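About Edasetti

Hello, and thanks for dropping by! I run Edasetti, a small workshop that looks after hand-held grippers – the sort people use to open doors and drawers so that a robot can learn the same job later. I started out fixing other people's kit on my kitchen table, and these days there's a proper bench, a kettle and far too many cables.

Most of my week goes on one setup we call Wukon. It's a matched pair of grippers, each with a marker cube on its back, and it needs more fuss than you'd think. Finger pads get shiny and start to slip, so I swap all 4 of them every 400 runs (the old ones go in a jar). Then I check that both cubes are sitting square.
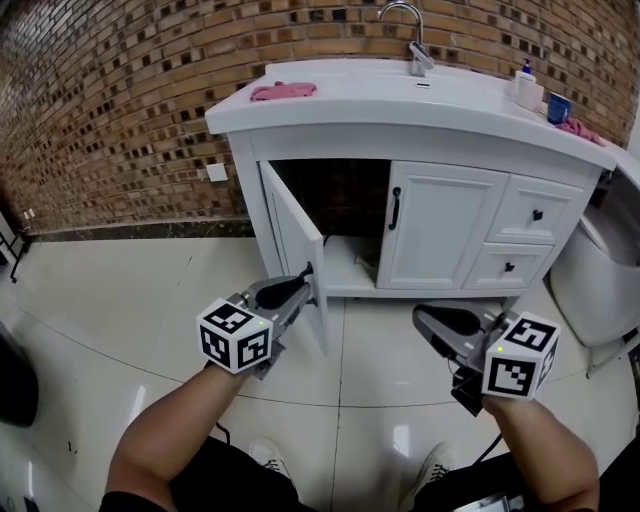 After that comes the bit I love, which is trying the pair on real furniture. A cabinet door is a brilliant test – if a pad is even slightly twisted you feel it straight away in your wrist. Drawers are kinder. If anything feels off, back to the bench it goes, and I note it in the Wukon log, which reached 374 entries in November.

We also do repairs for Szulc and Aveck, mainly worn triggers and tired cables. Got a gripper that's gone stiff? Pop it in a box with a note saying what it's doing and I'll have a look!

Page updated Tuesday, December 17, 2019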